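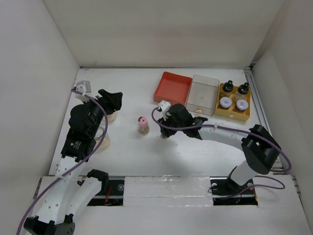 *Fig. 1. Two-arm cell with jars, a tray, a lidded box and a four-bottle holder. Refer to it for the costing exercise.*

## Week 6 handout: what the quote leaves out

Reading before class: the Dekamley quote and the Blomqvist quote, both in the course folder. Bring a pencil. You will be changing your mind.

### Start with the small stuff

Everyone budgets for the arms. Arms have brochures. The trouble lives in the lines below them, which most first drafts lump together as "misc."

Look at Fig. 1 and price everything that isn't an arm:

- walls and work surface
- rail and the panel the bases sit in
- grippers, plus a spare set of fingers
- cables, and more cables
- the jars, tray, box and bottle holder
- clear strip on the front panel (yes, it gets a line, even if it's a dollar)

The Gurkach project left its containers off the list because somebody had a cupboard full of them. The cupboard belonged to another department. It has since been locked.

### Worked numbers

Our practice budget, in dollars, for the extras only:

| Line | Draft | Revised in May |
|---|---|---|
| Enclosure and surface | 1000 | 1000 |
| Cables and mounts | 900 | 1000 |
| Containers | nil | see exercise |

The cable line went up by the price of one reorder. The first batch was measured with the arms folded. Measure at full reach, then add slack for the loop at the wrist. Both arms in the figure have purple cable looping off the gripper and running back along the links, so a straight ruler from wrist to base will come up short.

### One arm or two?

Okameck's sales sheet offers the second arm at a discount and calls it "capacity". It may be. It is also a second gripper, a second base mount and a second set of things to go missing. Ask what job needs both hands. Holding a jar while its lid comes off is a fair answer. "It looked lonely" has been submitted before and did not get full marks.

### Exercise

1. Write the containers line for Fig. 1. Buy spares of anything made of glass.
2. Get three quotes for the enclosure, and note which ones include delivery. Expect some sulking from the supplier you ask twice.
3. Cut your total without touching the arms, then say what you gave up.

Hand in on one page by 13th November. Spreadsheets are welcome - spreadsheets with hidden columns are not.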